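How a Robot Arm Learns Where Things Are

A robot arm has joints, like your shoulder, elbow and wrist. Inside each joint is a motor. A motor can turn, but it does not know where the hand has ended up. For that, the arm needs sensors.

The sensor in a joint is called an encoder. It measures how far the joint has turned. The encoders in the Skivosora arms at the Grutwood shared workshop divide one full turn into 4,000 steps. The controller – a small computer – reads every encoder 1,000 times a second and works out the position of the gripper.

A gripper with two flat fingers that slide together is called a parallel-jaw gripper. It is good at holding things with straight sides. It is less good at holding cables, which bend and slip.

Old computers are useful for practice. They contain stiff parts, such as metal brackets, and floppy parts, such as wires. They also contain clips and latches, which must be pushed in the right direction before anything will come out.

Ferenc Bakos, who built the bench at Grutwood, starts each program with one small job: move to a point above a part, stop, go down slowly, close the jaws. The last 30 millimetres are always done at low speed. If the motors feel too much force, the arm stops.

Two arms can share a job. One can hold the case still while the other pulls. The controller must then keep track of both, so that they do not bump into each other.

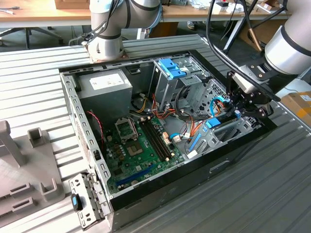
Two robot arms at an open desktop computer. The blue pieces in the metal drive cage are release clips.

Words to know
Encoder: a sensor that measures turning.
Chassis: the metal frame of a computer.
Motherboard: the large board that the other parts connect to.

Try it yourself
Close your eyes and touch your nose. Your body has its own sensors in the muscles and joints, and they do a similar job to encoders.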